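Search tickets Go

Ticket 4000 - Break room 2, utensil basket keeps losing handles through the side
Opened by: Gunther Sauerland
Status: open - waiting on replacement
Site: Bramside

Problem: thin handles work thier way out of the holes in the green basket on the counter. Then they snag on the drawer front below. Drawer jams, someone yanks it, whole basket goes over. Happened twice in March, again last week.

Tried so far:
- turned basket so the long side faces the wall. Helped for a day
- moved ladle to the middle. No change, it just leans back out
- paper towel in the bottom. Got soggy, binned it

2024-04-29 update. Had another look before lunch. Skinny stainless handles are the worst, anything chunky stays put. Big keyhole openings are the trouble spot I think, the little stars are mostly too small to matter. Basket itself not cracked as far as I can tell, so not a breakage claim.

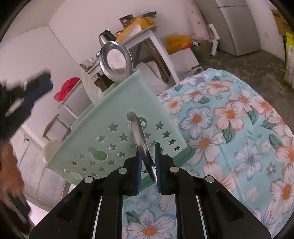 Asked Lenance if they do the same size with solid sides. They do, 11 inch, but only in packs of two. Don't need two. Could give the spare to the Grimeo kitchen, they've been asking for somthing to keep by the sink.

Mihăilă suggested a liner - cut down an old plastic folder, stand it inside against the holes. Free, so trying that first. Worry is drainage, stuff goes in there straight from the rack and it already smells a bit by the end of the week.

To do
- liner in, leave it about a week
- if handles still poke out, order the solid ones
- serving spoons to the hook rail either way, too tall for the basket
- wipe down drawer front, check runner for bends

Pls don't put knives in there meanwhile. Will update after the liner test.

Related tickets
Dish rack drips onto counter, break room 2
Drawer runner stiff, Grimeo kitchen
Missing lid, large stock pot
Hook rail loose on left side

This site uses cookies to keep you signed in. Accept Settings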